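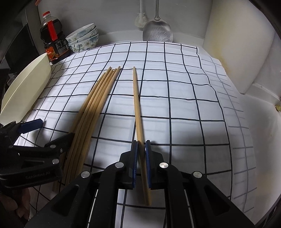
Mendoza, December

Can I make my own chopsticks from garden prunings?

Soledad Olvera
Hello all! I've caught the cooking bug in a big way this year (noodles four nights out of seven, no complaints at home so far) and now I'd love to carve my own chopsticks. We've just cut back an old plum tree and I have a heap of straight bits as thick as my thumb. Is plum safe to eat with? How long should they be? And what do I put on them at the end — varnish, oil, nothing? I own a decent knife, a small block plane and plenty of sandpaper, but no lathe.

Jaqueline Cisneros
Oh, do it, it's such a lovely job for an evening! Plum is hard, close-grained and a pleasure to plane, and I've eaten with mine for years. The one thing you'll need is patience, as fresh prunings will twist like mad. Split them down the middle, paint the ends with old emulsion and leave them somewhere shady and airy for a few months. If you can't wait (I never can), buy a dry offcut of maple or beech and start on that.

Cut your blanks 24 cm long and 8 mm square. Most people end up somewhere near 23 cm once they've trimmed both ends. Plane the taper first, turning the stick a quarter each time so it stays even, then take off the corners. I leave the thick end square — it stops them rolling off the table and it feels nice in the hand. Don't make the tips too fine or they'll snap on the first dumpling.

For the finish I use food-grade walnut oil, two thin coats, wiped well and left for a week. Skip it if anyone in the house has a nut allergy. Wash by hand, dry straight away, and oil again when they look pale. Please post how you get on!

Ezequiel Varela
just buy them. I paid 700 for a set of 4 pairs and they are fine

Isauro Solís
Agree with Jaqueline on nearly everything, but I'd go finer with the sandpaper. Stop at 240, wipe with a damp cloth to raise the grain, let it dry and then go up to 400. The difference is wonderful. And leave the last few centimetres of the tip a bit rougher, or you'll be chasing slippery noodles all night. No varnish on the eating end, it chips.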